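Category: Orders & Checkout > Shipping Rates

Ticket 2256 — Wrong shipping charge on small knitwear orders
Status: Resolved
Opened: 13 Feb 2021
Store platform: Iditz
Carrier plug-in: Kaldale

Reported problem

Our shop sells knitted pet clothes. Since we updated the Kaldale plug-in, small orders have been quoted at the heavy parcel rate. A single dog sweater with a listed weight of 600 grams gets the same price as a 3000 gram box. Orders with 2 or more sweaters show no rate at all, and the customer can't get past the shipping page. Collars and leads are quoted correctly.

What we tried first

Cleared the store cache and logged out. No change. Removed the plug-in and installed it again, which wiped our saved box sizes, so those had to be typed in a second time. Still no change. Tested with another delivery address and another browser — same quote both times.

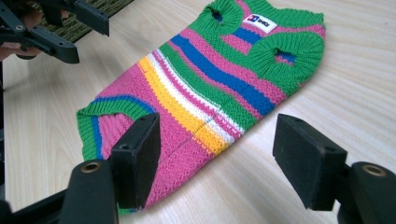 The collars were imported by hand and the sweaters came in from a Pruvongate spreadsheet, so we compared the two sets of product records. Weight was filled in for both. The sweaters also had a value in the "packed depth" field. The collars had that field blank.

Reply from support

The Pruvongate export writes depth in millimeters. The old plug-in ignored the field. The new one reads it as centimeters, so each sweater is treated as oversized and moved to the heavy rate. With more than one in the cart, the total goes over the carrier limit and no rate comes back.

Fix

1. Export the product list from Iditz.
2. Divide the packed depth column by ten.
3. Import the file with "update existing" checked.
4. In Kaldale, press "Refresh rates" and wait for the green notice.

Follow-up

Done. One sweater now gets the small parcel rate and carts with several go through. Two discontinued items failed to import — they had no product code, so we deleted them. Please close.

Related tickets
Kaldale: saved box sizes lost after reinstall
Pruvongate import skips rows with no product code
Ragnarsson label printer prints blank second page
Iditz: tax shown twice on order email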